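Returns bench getting a picking arm – what happens to our jobs?

Posted in Work and Workplace, 24 Feb 2018
563 views

I work in returns at a mail order warehouse outside Derodbridge. There are 15 of us on the day shift. We open the parcels, check what's in them, sort the goods into totes and key in a reason code. In January management told us a robot arm is going in at the end of the line to pick mixed small items out of a bin and set them down on a table to be scanned. The supplier is a firm called Cormier. We had a meeting with slides and were told nobody is being let go "as a direct result," and that was all we got on jobs.

What I want to know is what it was like for people who have been through this. Did you keep your hours? Did the pick rate for people go up once the arm was in? Two of us have bad wrists and would be glad to hand over the bin picking, but that is also the job we get moved to when we need to sit down, so I'm not sure what we would be moved to instead. We don't have a union. I'd also like to know what to ask for before it's switched on, while they are still in a mood to listen.

plainview_returns

gus_t

It'll be fine. They said the same at my brother in law's place and he still works there. Learn computers if you're worried.

Letay Abera

I was on a returns and repack team in Plostbridge when we got an arm, so I can tell you how it went for us. I was a picker before and I'm a cell operator now, same shift, a little more money.

Hours first. Nobody on my shift lost hours in the first year. What did happen is that when people left they weren't replaced, and we went down by 3 that way. So "nobody let go" was true, and the team still got smaller. Ask them straight out whether open positions will be filled. Get it in an email.

Rates. The people rate did go up, and it wasn't announced. The arm took the easy items – boxes, anything with a flat side – and what came to us was everything it had dropped or given up on. Those take longer by hand too. But our rate was still worked out on the old mix, so on paper we all got slower. It took us most of a spring to get that fixed. If I could go back I would ask for the rate to be frozen for 60 days after start and then measured again on the items people are really handling. Write down your own numbers now, before it goes in, because afterward there is no way to show what the old mix looked like. 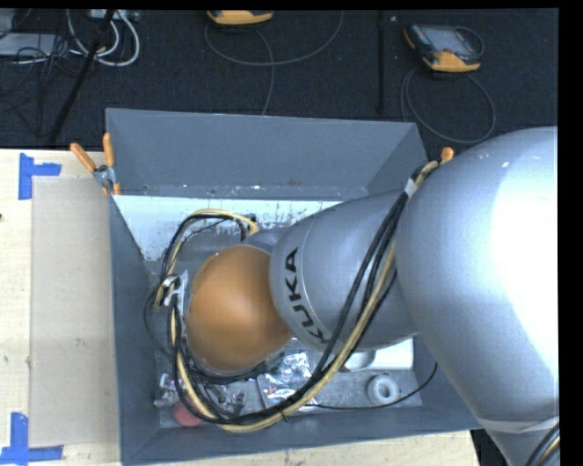 Mixed small items are the hard part of the work, and your supervisors may not know that yet if they've only seen the slides. A demo usually runs on matching cartons. Returns don't come in like that. You get something white with a smooth, box-like end lying near a crumpled clear plastic package that throws the light back, and a white ring like a roll of tape with a hole in the middle, all in one gray bin under a big KUKA arm. Ask Cormier to run their trial on a tote pulled off your own line, unsorted, and ask for one or two pickers to be in the room. We weren't in the room and it cost everybody time later.

The new work is mostly clearing and resetting. The cell stops, you lock it out, you reach in and take out whatever it can't handle, you close up and restart. Some shifts that is a few times and some shifts it feels like all day. For your two with bad wrists this matters. Reaching down into a deep bin with your arm out straight is worse than picking off a bench at elbow height. We asked for a step and a long-handled grabber and got the step.

Also ask who gets trained. Ours picked two people the first week and everyone else was told later, and later was a long time coming. The trained ones got the better pay grade. I was lucky to be one of them but there were hard feelings, and I understood why.

About the sitting job, I'd bring it up by name. Tell them this task is being used as light duty and ask what replaces it. In our case it became the Zallurari desk, which is the screen where you look at photos of items the system can't name and type in what they are. It's dull but you do sit down.

rm_nightshift

Agree with most of what Letay wrote, especially the rates. I'd add noise and breaks. Before, if I wanted a drink of water I went and the totes waited. With the cell running, the line behind it backs up, so somebody has to cover you. We ended up with fixed break times, which some people liked. I didn't.

Find out who is allowed to restart it after a stop. At ours it was only the lead for the first month, and when he was at lunch we stood there.

plainview_returns

Thank you both. The light duty point is going in my email to the manager tonight, along with the question about open positions. I'll post again when we have a start date.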